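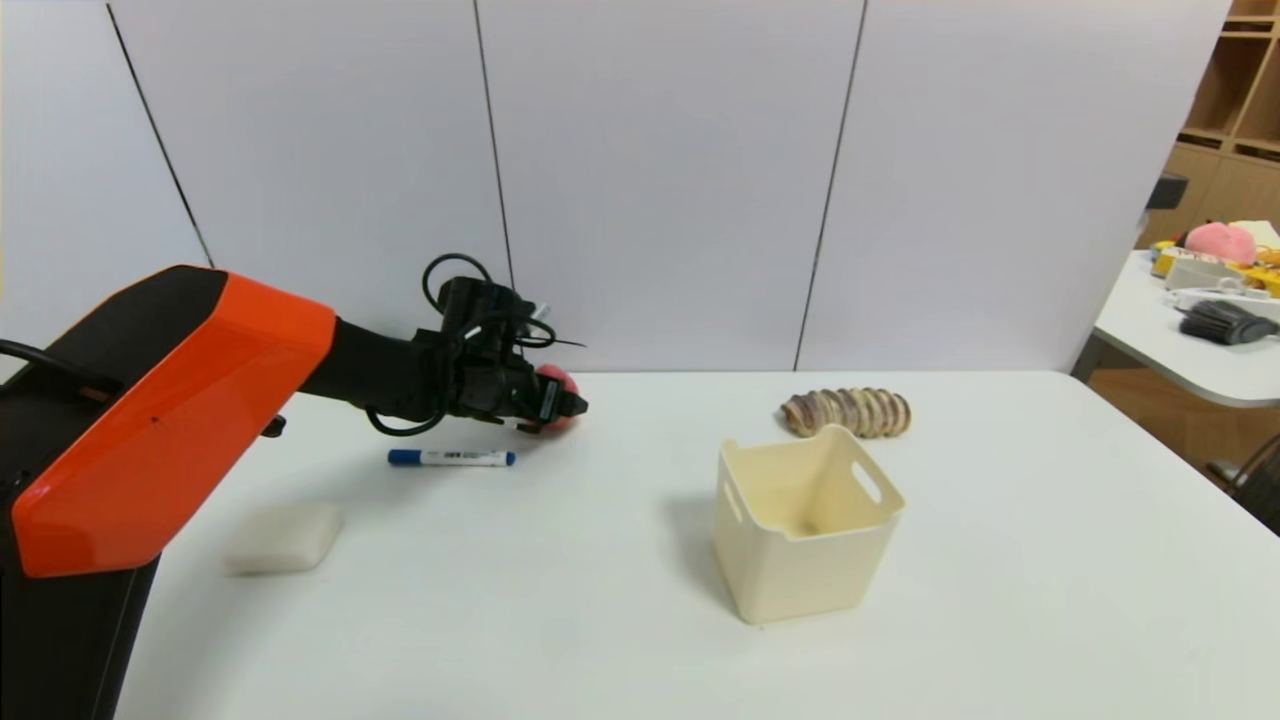
Progress report on the tidying arm, Kitetti shared workshop
To: Esther Obura, Musora small grants
From: Oduor Rugemalira
March 3, 2024

Dear Esther,

Thank you for your patience with this one, which I know you were hoping to have a little sooner. We have had a busy stretch at Kitetti and I kept wanting to add one more thing before I sent it (Naomi finally told me to stop and press the button).

The arm is up and running. It is bolted down at the end of the big white table, with its orange covers on, and it can close its fingers on the pink ball and lift it clear of the table. I can't tell you how pleased we were the first time! The job we promised you was for it to pick up odds and ends and put them in the cream bin, and we have been working through that with the ball, the sponge and a whiteboard marker. The ball goes well. The sponge is nearly there. The marker is a nuisance, as it lies so flat that the fingers tend to push it along, and Musyoka is filing a pair of thinner fingertips to see if they help.

We ran 200 tries with the ball over 8 evenings, all written up in the workshop book, and you are very welcome to come and read it, though I should warn you that the handwriting is mostly mine. The white panels behind the table have helped a good deal too. Before they went up, the software was forever taking an interest in the shelves.

The cables at the wrist still bother me. They loop out above and below, and on a long reach to the far side they can catch. Gitau wants to bring them down along the arm in a sleeve, and he has offered to do it himself, so I have happily said yes.

On money, we have spent 200 pounds from this part of the grant, nearly all of it on the panels, cable and spare fingers. The second table was given to us by a member and cost nothing. It is already covered in things waiting their turn to be picked up, including a pink plush toy that Naomi is very keen to try.

Next we would like to get the marker sorted, fit the sleeve, and then let other members have a go at setting jobs for it. We are still aiming for the open evening in August, and I will write again once the new fingertips are on.

With warm thanks from all of us,
Oduor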